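Buneck bowl and cup set, pink and light blue
Review by Griet Jansen
4 out of 5

I bought this set in June from the Harries shop, after two of my old bowls were broken in the same week. I use it now every day, mostly for breakfast, and on Sunday for the soup.

The size is good for me. One bowl holds enough yogurt with fruit for an adult, but for a big salad it is too small. The cup I find a little narrow. My hand does not go inside with the sponge, so I wash it with a bottle brush.

The colors are softer than on the website of the shop. I was expecting a strong pink and I received a pale one. My sister Estela prefers it like this, and after 30 days I also do. I see no change in the color until now.

Delivery took 7 days. The box was too large and had very little paper in it, but all pieces came whole.

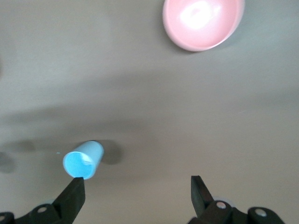 The pink bowl and the light blue cup on the gray table.

I take away one star for the price. I paid 36 for the set, and I think 30 would be more fair. I would still order the same colors again.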